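Kraft Paper Carrier, Twisted Handles, Brown
Girden Packaging / Bags & Carriers / Paper 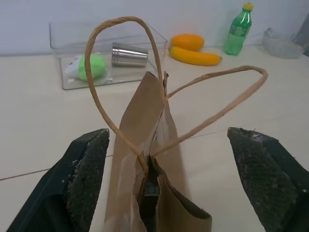
Brown kraft carrier with twisted paper handles, in use. Clear container behind not included.

Item no. 2525
Pack of 300
In stock, usual dispatch next working day

Plain brown kraft bag, twisted paper cord handles. No print, no window. The one we sell most of, mainly to gift shops, cafes, market stalls and the odd school fair. Folds flat until you need it.

Handles are a lighter tan than the bag. Been asked this a lot, yes it's normal, no we can't match them. If you want handles same colour as the body look at the Fonomix range instead (dearer).

Good for: boxed gifts, books, small toys, clothes, bakery bits once wrapped.
Not good for: anything wet, loose ice, frozen food, sharp corners. Paper is paper. It creases, and once a split starts at the front it will carry on going.

Packing tips from the bench
- Open the bag fully before anything goes in, hand right down to the bottom
- Heaviest thing first, flat side down
- Don't force the top shut over something too tall. Go up a size
- Fold the top over once if you want it closed, sticker on the fold. Tape pulls the surface off when you open it again
- Lift by both handles together
- Torn ones are fine for stuffing boxes, then recycling

Sizes
Small, item 1459
Medium, item 2525 (this page)
Large, item 3318
Measurements are on the size sheet, ask and we'll email it over. Large has the same handles as the medium, just a longer loop.

Storage
Keep the carton off the floor and somewhere dry. Bags left in a damp stock room go soft and the handles come away at the glue. We can't take those back sorry.

Printing
One colour logo on request, medium and large only. Send artwork to Lensa Lencho in the print room, black on white please. Allow extra time in October as evryone wants Christmas bags at once.

Customer comments
"Used them for the toy stall, kids pull them about and most survive. One or two ripped at the top." Etenesh Woldemariam
"Decent bag. Wish the pack was smaller, nowhere to put them." Virgilio Catacutan

Returns
Unopened packs only. Split or badly creased on arrival, send a photo and the item number to Yeshi Berhe and we will replace the pack. Keep the carton till its sorted.

Also bought with this: tissue sheets, round stickers, Plereteo gift tags, clear containers with lids.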